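4. Roster Decisions and Side Income at Small Electronic Labels

4.1 How artists are signed

The three labels in the study, Nirnov, Marus and Brollach, release music in closely related styles and share part of their audience. They differ in how they choose artists. Nirnov has one person who makes every decision. Marus has two partners who must both agree. Brollach was set up by a group of producers who first met through a weekly radio show, and its releases are still discussed by the whole group before a date is set.

In the interviews, each label described its choices in terms of sound. Release records tell a somewhat different story. Most first-time artists at all three labels had a prior personal link to someone already on the roster, usually through a shared show, a remix or a studio. Unsolicited demos led to few signings. Demyd Kushnir, who runs Nirnov, reported that he listens to every demo sent to the label but had signed only one artist by that route. He did not regard this as a problem. In his view, an artist who has played alongside the roster has already been heard under working conditions, and a demo cannot offer the same evidence.

Marus gives more weight to recorded material. Annunziata Mazza described a process in which a track is played to both partners without the artist's name, first at the office and then on a club system. A track that is approved at only one of these two stages is returned with notes. Several artists on the Marus roster submitted the same piece three or four times before it was accepted, and two of them told us that the notes had shaped their later work more than the release itself did.

4.2 Contract length and the single-release agreement

Earlier work on independent labels has tended to treat the multi-album contract as the normal form. It was rare in our sample. Of the 20 agreements we were allowed to read, 16 covered a single release, with no option on later work. The remaining four were held by artists who had been with their label since its early years.

Single-release agreements lower the risk to both sides, but they also move certain costs onto the artist. Mastering was paid by the label in every case. Artwork, by contrast, was sometimes charged against the artist's share, and the wording on this point was often unclear. Saranya Raju, an artist who has released with both Marus and Brollach, had understood the two agreements to be the same and learned only from her first statement that they were not. Her case was settled without dispute. It does suggest that short agreements, written in plain terms and based on trust, may leave open the very points on which a new artist most needs advice.

Labels were more careful about digital rights. All agreements named a distributor, in most cases Iyengar, and set out the share due from streaming and downloads. None of them dealt with the use of stems in sample packs, although all three labels had received requests of this kind.

4.3 Physical goods

Vinyl remains important to the way these labels present themselves, and much less important to their accounts. A usual pressing was 240 copies. At that size a record that sells out covers its costs and leaves a small amount over, while one that sells slowly ties up money that would otherwise go toward the next release. Brollach now presses vinyl only when advance orders reach an agreed level. Nirnov continues to press every title and treats any loss as a cost of promotion.

Clothing was the more dependable source of side income. Shirts were sold at shows and through the label's own page, and they could be reordered in small numbers as sizes ran out. The labels did not keep separate accounts for clothing, so the estimates used in this section were drawn from order slips and bank records and should be read with some care.

Figure 2. Blue short-sleeved T-shirt on a bed with a cream duvet.

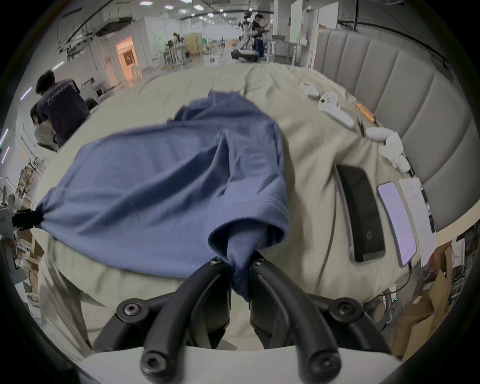
Buyers of clothing and buyers of vinyl were not the same people. The mailing lists that we compared showed little overlap between the two groups, and the clothing buyers were more likely to have first met the label at a live event. Ultan Buckley, who handles sales for Brollach, had assumed for several years that record buyers were the core of the label's following. After reading an early draft of this section he began to send separate notices to each group. We are not able to report on the effect of that change, which came after our period of study had ended.

Bundles of a record and a shirt were tried by two of the labels and dropped by both. Postage was the main reason given. The two items ship best in different packaging, and orders sent together led to more complaints about bent corners than orders for records alone.

4.4 Label nights

Each label runs its own club nights. These are discussed here because they affect signing, a link that was stronger than we had expected at the start of the project. A first booking often served as an informal trial. At Nirnov, the opening slot was given to an artist under consideration on most nights for which we have a full lineup, and the set was later talked over by the people who had played after it.

Fees for opening slots were low and sometimes covered only travel. Several artists accepted this without complaint, while others said that they could not have done so without other work. Dinesh Lobo turned down two such bookings because the trip would have cost more than the fee. He was later signed by Marus on the strength of his recordings. Where a label relies on its own nights to find artists, those who live far from the host city are at a clear disadvantage - a point that all three labels accepted when it was put to them, and that none had raised first.

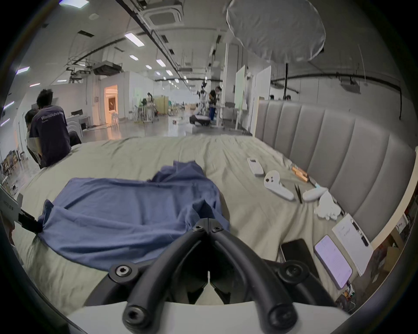
Guest mixes offer a partial answer. They cost little to make and can be sent from anywhere, and Brollach has published 30 of them by artists outside its roster. Four of these artists went on to release with the label. The mixes are chosen by whichever member of the group is free that month, so tastes vary a good deal from one to the next, and some members felt that the series had become hard to follow. Others valued it for the same reason. The group was still divided on the matter at the time of our last interview in January, and the series was continuing on its usual schedule.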